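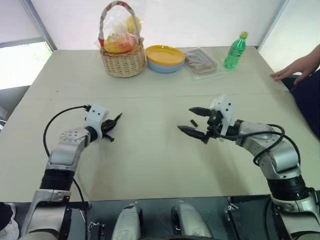 Fruit should not stay closed in plastic until the afternoon, came the remark from Turnlow this morning, it gets soft and then everyone leaves it. I agree, and I write it down so we do it the same way next time.

Home | Notebook | Rooms | Supplies | Log in

May 14, 2026
Posted by Bermúdez

Snack table, entry 57. The back row is now basket, plates, flat package, bottle. I prefer the basket on the left, near the window, and the plates next to it, so a person takes the plate and the fruit in one place. The yellow plate is on top and a light blue one is under it.

The green bottle with the yellow cap stays at the back — in December we had one at the front and it fell on the notes from Vonstead.

To do: take the fruit out of the bag and put a paper napkin in the bottom of the basket. Ask if the 8 small bowls are still in the cupboard. Write the opening date on the bottle. The next order goes to Brunulby, without grapes this time.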